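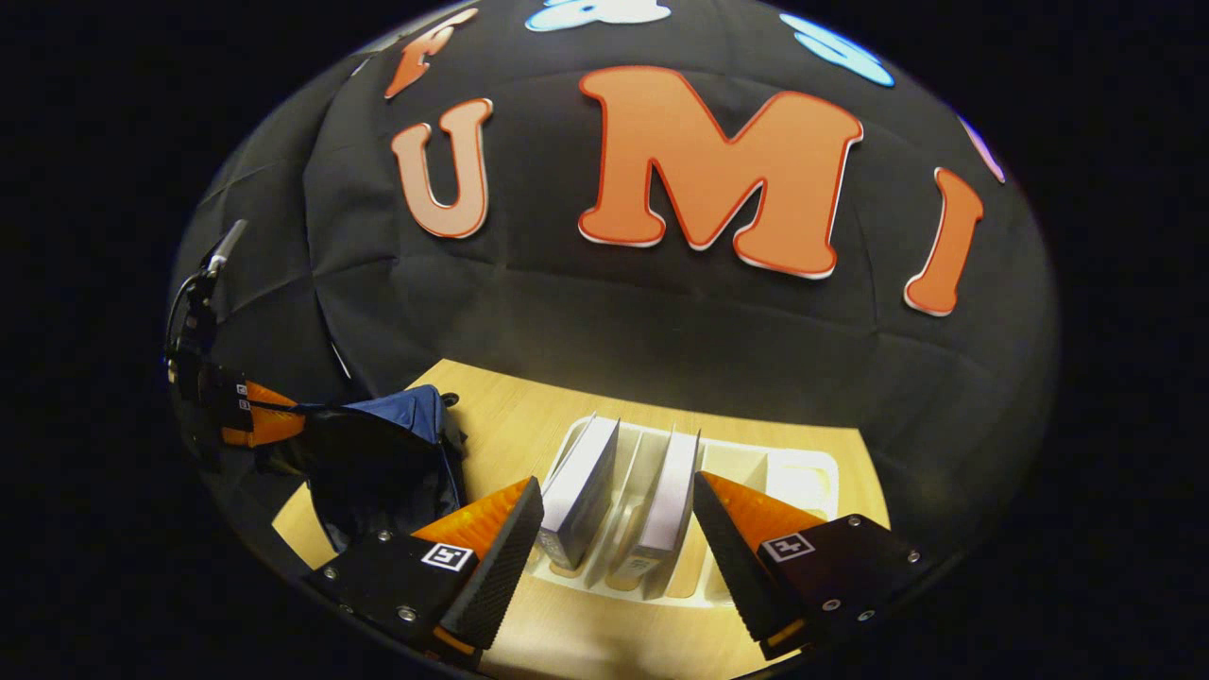 Home | Programs | Reports | News | Contact

Stallville Adult Learning Center
Second Progress Report to the Rezaei Fund
Evening Reading and Numeracy Program

1. Period covered

This report covers the months from September through February. It follows the first report, which dealt with hiring and the lease on the Naketov Street rooms.

2. Enrollment and attendance

The grant agreement set a target of 360 enrolled learners by the end of the second year. The Center reached that number in January. Enrollment was strongest in the beginner reading groups, which now have a waiting list. The numeracy groups filled more slowly, and two of them were combined in November.

Attendance dropped in December, as it did last year. Most learners who missed classes told us that their work shifts had changed. In response, the Center moved the late class from 7:30 p.m. to 6:45 p.m. and opened a second session in the morning. Attendance in February was back to the October level.

3. Staffing

The program employs eight part-time tutors. Huia Mudgway left in October to take a full-time teaching position, and her groups were taken over by Alby Whitcombe. Marama Quinlan continues as program coordinator. Tutor training was held in the fall and dealt mainly with learners who read well in another language but are new to written English. Tutors asked for a further session on spelling, and it is planned for the spring.

4. Materials

The Zudel workbooks approved under the original budget are in use in all beginner groups. Tutors report that the first half of the series works well. The later units move too quickly for many learners, and Lorraine Pomare has written bridging exercises to go between them. These have been shared with the branch library, where some of our learners also study.

5. Budget

Spending is within the approved total. Rent and tutor pay were as planned. Printing costs were higher than expected because of the bridging exercises, and the difference was covered by savings on advertising. The Center asks the Fund to approve this transfer between budget lines. A full statement has been sent separately.

6. Difficulties

Child care remains the main reason learners give for leaving the program. The Center spoke with two local providers during the period. One has no space in the evening. The other is willing to offer places but cannot do so before the summer, and its fees are outside our present budget.

The heating in the larger classroom failed twice in January. Classes were moved to the library on both occasions, and the landlord has since replaced the boiler.

7. Next period

The Center plans to open one more beginner group, repeat the learner survey, and begin talks with employers about paid study time. The survey will include new questions on travel and child care. Results will be given in the third report.

Submitted by Ebony Tamihana, Director

Share this report | 2 shares | 0 comments

Contact the Center | Copyright Stallville Adult Learning Center | Back to top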